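Gripper day at Gamcombe

18 Feb 2026

I'd had the Gamcombe open day in my diary since January, mostly because the invitation promised we could bring our own problem and try it on their arms. My problem is dull. We need to pick up mixed small stuff, hard and soft, shiny and see-through, and put it down again somewhere sensible. Our suction cups are great on boxes and hopeless on nearly everything else, so off I went with a rucksack full of odds and ends and a very long train sandwich.

Gamcombe is further from the station than the map makes out, and the way in is round the back past the bins (follow the smell of coffee, it's quicker than following the signs). I missed the welcome talk and walked straight into the first demo, where they had a Lindqvist two-finger gripper working through a tray of machined parts. Lovely thing. It opens to 80 mm, the fingers swap with one screw each, and it's so quiet that I kept thinking it had stopped. I tried it on a tube of hand cream out of my bag and it squeezed the lid clean off. My fault, I'd left the force where the metal parts wanted it! Turned right down it was much kinder, but then it let go of my stapler.

Next along was the Grollau, three fingers and a much chunkier body. It wraps round things, which is brilliant for anything round and a bit of a pain for anything flat. They'd set it to do 200 picks in a row on plastic cups and had nearly finished when I got there, with 2 drops on the tally sheet. I asked about the price and got a smile and a leaflet. I also asked about spare fingertips and got a proper answer, so full marks for that.

The controllers were the bit I'd expected to skip, and I ended up spending ages there. Kornside had theirs running the same pick as the older box beside it, and the difference when you nudge the arm by hand is huge. The old one fights you and then lurches. The Kornside one gives a little, like pushing a heavy door. Teaching it a new position took me two goes, and I'm not quick at this. The pendant is still horrible, mind - tiny buttons, and a menu inside a menu inside a menu. I got lost twice looking for the speed setting.

Lunch was soup. There was a queue.

After lunch came the session I'd really gone for, sorting drinks containers into baskets. Each round starts with a person putting things out on the table, and the way they're put out matters far more than I'd thought. A bottle standing up is an easy target from the side. Lay it down and you've got to worry about which way the neck points, and whether your fingers will hit the table before they close.

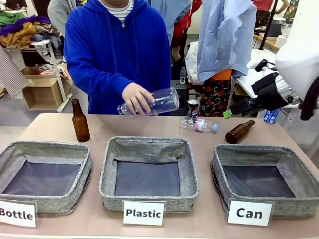 Laying out for the sorting session, with baskets for Bottle, Plastic and Can.

I asked what they found hardest and the answer was clear plastic, every time. The depth camera looks straight through it, so they'd gone back to an ordinary colour camera for finding the edges and only used depth for the height of the table. I've been putting off trying that for months and now I've got no excuse. The other tip I wrote down was to teach the drop as carefully as the pick, as a light bottle let go too high bounces off the rim.

So what would I buy? For our jumble, the Lindqvist with softer tips, I think, and the Kornside controller if I can get it past the people who sign things. The Grollau is the stronger gripper but it needs more room round each item than we've got. I've asked for a loan of the first two and there's a 400 pound deposit on the pair, refundable if they go back in the same state.

If you go to the next one, bring your own awkward objects and take a jumper, the big hall is freezing. I left my umbrella by the coat rail, so if it's black with a bent spoke, it's mine.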